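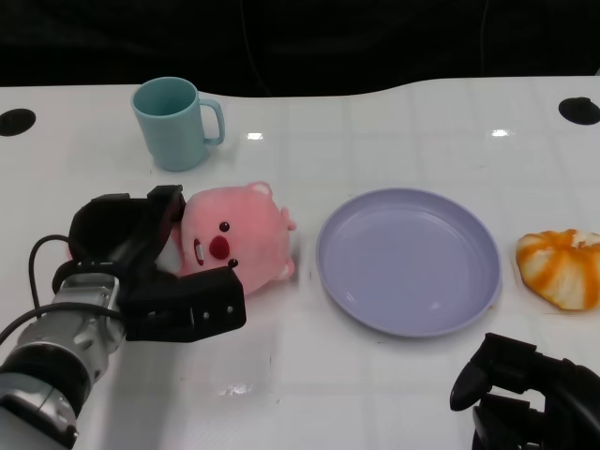

Trying to decide between two sets of fingers for a two arm tabletop setup and going in circles. Left arm has the Tak parallel gripper, the boxy one with flat angular fingers. Right arm has the Rundow with the curved fingers. Test is dumb simple, pick up whatever is on the table and put it on the plate. The Tak is fine on soft stuff, it'll clamp a pink plush from above and below and hang on to it. Bread roll is where I get stuck. Tak squashes it, Rundow rolls it away from itself maybe 2 times out of 5. Mug by the handle is a coin flip with either one.

Controller is a Castska, firmware 3492, same force limit on both sides. Head camera only, no wrist cams yet. Should I buy a second pair of the Rundow fingers and match both arms, or keep it mixed? Budget covers one or the other plus a wrist camera, not everything. Need to order by Thursday.

**lurkberg_fan**

Rundow on both. Mixed grippers are a pain, you end up tuning everything twice. Had the Tak for a while and sold it.

**Dong-hyun Myung**

Don't buy fingers yet. Same force limit on both sides is your problem I think – those two don't close the same way so the same number means different things at the tip. Set them seperately.

What I'd do, in this order:

- Drop the limit on the Tak until the roll stops squashing, then come back up a little. Plush will still hold, soft things forgive a lot.
- Slow down the last bit of closing on the Rundow. Rolling away is nearly always one finger touching first and pushing. If it still pushes, your center is off, redo the calibration on that side.
- Put thin rubber on the Tak fingers. Cheap stuff from a bike patch kit is fine. If yours have the screw holes on the face, don't glue over them, you'll want to get in there later.
- Then rerun the same objects in the same spots. Tape marks on the table, or if your top has grid lines use those.

Also glare. White glossy table under overhead light gives you bright patches and a head camera will sometimes read those as an edge. I lost a whole evening to one next to a cup. Matte sheet over the top, or move the lamp.

If there's money left get the wrist camera. Mug handle misses are mostly the head view being blocked by the gripper right when it matters. Mind the cable though, leave enough loop at the wrist for full rotation or it will pull out of the connector. Mine did.

On matching the arms – I run mixed. Two configs, yes, but the flat fingers do plates by the rim and the curved ones do round things and I stopped caring which arm gets what. Depends if your policy needs to swap sides. If it does then lurkberg_fan has a point.

**tapeandzipties**

Agree on the force thing. Also check the Castska isn't clipping the limit without telling you, ours showed 99 in the panel whatever we typed in. Restart after changing it, saving alone doesnt do it.

No idea about the Rundow, never used one.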